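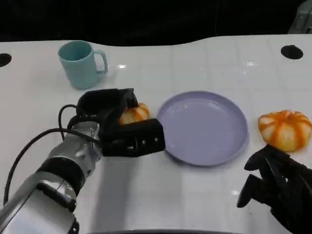
EQUIPMENT CARE / Football

Washing and Storing Team Football Gear at Home

Families of players are responsible for the home care of all issued practice clothing and pads between sessions. The following guidance was revised in April 2024 and applies to both youth and high school squads. Helmets are covered separately at the end.

Before washing

Empty the gear bag on the day of practice. Remove thigh, knee and hip pads from their pockets, unfasten the belt and pull it out of the pants. Brush dried mud off outdoors with a stiff brush. Grass stains should be treated while the fabric is still inside out: work a small amount of liquid detergent into the reverse side and leave it for 20 minutes. Do not use chlorine bleach on any jersey, including white ones, as it yellows the numbers and weakens the mesh.

Jerseys and pants

Turn jerseys inside out and close all hook-and-loop strips. Wash in cold water on a gentle cycle with no more than 2 jerseys and one pair of pants per load. Fabric softener is not to be used. It leaves a coating that holds odor and makes the cloth slow to dry. Hang jerseys on a wide hanger away from direct sun. Players whose jerseys came from the Cladeck order should not tumble dry them on any setting. Older jerseys may be dried on low, although hanging is preferred.

Shoulder pads

Shoulder pads must not go into a washing machine. Wipe the hard shell and the inner lining with a cloth dampened in warm water and mild dish soap, then wipe again with plain water. Stand the pads upright with the straps open, in a room with moving air, and turn them after a few hours. A fan set at low speed is sufficient. Check the rivets and laces at the same time. Frayed laces are replaced at no charge by the equipment office; ask for Sidra Bhutto.

Cleats

Take out the insoles and loosen the laces fully. Knock the soles together outdoors, clean between the studs with an old toothbrush, and stuff the shoes with newspaper. Change the paper once it feels damp. Cleats should not be dried on a radiator or in an oven.

Helmets

Clean the shell with mild soap and water only. Solvents, paint and stickers other than those issued may damage the shell and are not permitted. Removable liners are washed by hand. Any crack, missing screw or loose face mask must be reported to Haris Afridi before the helmet is worn again. Families should not attempt the repair themselves.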